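About Farar

Farar is a small company with a fairly simple trade. We teach robots to do handwork, and we do it by having people show them. If you have come here from one of our customers, or because your daughter has just told you she has a job moving a robot arm all day and you would like to know what sort of place it is, you are very welcome, and we hope this page answers most of it.

We were started by Catarina Brandão and Rosário Cunha, who met on the assembly floor of a firm that built control boxes for commercial ovens. Catarina ran the wiring benches and Rosário looked after the machines, and for years they ate lunch together and argued about why the machines could place a chip the size of a grain of rice but could not pick up a cable. Cables flop. They spring back, they catch on each other, and no two of them ever lie the same way in the bin. Catarina's people handled them without thinking, all day long, and Rosário became convinced that the answer was to let those same people guide the robot and let it learn from what they did. They rented a former bakery (the flour hooks are still in the ceiling) and opened in October with one arm, one bench and a space heater.

How we work

Each of our stations has an arm and a matching set of hand controls, which we call a Torix. The operator sits at the Torix and moves it, and the arm across the bench moves along. Everything the arm does is recorded together with what its cameras see, and that recording is one demonstration. For a new task we usually ask for 500 demonstrations before we train anything at all, and we would sooner have 500 careful ones than twice that many done in a hurry. For tasks with stiffer parts we have gotten by with 158, and Rosário will tell you about that one at length if you let her.

Sometimes we work without the Torix and simply take hold of the arm and lead it through the motion by hand. It's slower, and your shoulders will know about it by the evening, but it is a lovely way to teach a beginner how the joints want to move, so all of our new operators spend their first few days that way.

A good share of what we do is still wiring, as you might expect from the two of us. We do small harnesses, circuit boards, connectors, and all the fiddly business of getting a cable from one spot to another without snagging it on something.
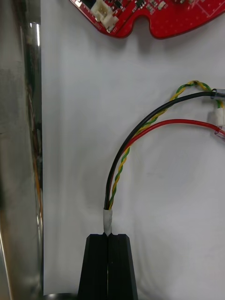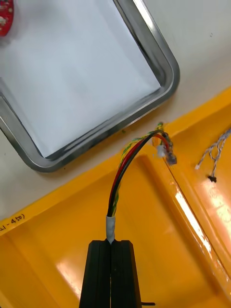 Cable handling at our harness bench, seen from the gripper's own camera. The wrapped end is held in the fingers in both views.

We keep those wrist views large on the operator's screen. People coming from the assembly trades tend to want to look over at the real bench, and we let them, but after a while most of them settle into watching from the gripper and find their hands grow calmer for it. We also ask operators to leave their small corrections in. If you approach a wire crooked and have to back off and come around again, that stays in the recording, and the robot is better for having seen it.

Our people

Most of our operators never worked with a robot before they came to us. We have had seamstresses, a dental technician, two watch repairers and a young man who had spent four years icing cakes and turned out beautiful, even demonstrations from his first week. We look for patience and a light touch, and we train for the rest. The training course runs 80 hours, all of it paid, and nobody is put on customer work until both they and their trainer feel ready.

Customers send us their own parts and we try to set up the bench the way theirs is set up, clutter and all. Our longest-running project is Istimell, a sorting and routing job for harnesses that has now reached 266 separate task variations and shows no sign of slowing down.

Come and see us

We hold an open afternoon every winter, and the next one is on 13th February. You can sit at a Torix and try to pick up a cable yourself, and there will be coffee and Catarina's orange cake. Please write to us first if you are bringing a group, as the old bakery is not very big and we like everyone to get a turn.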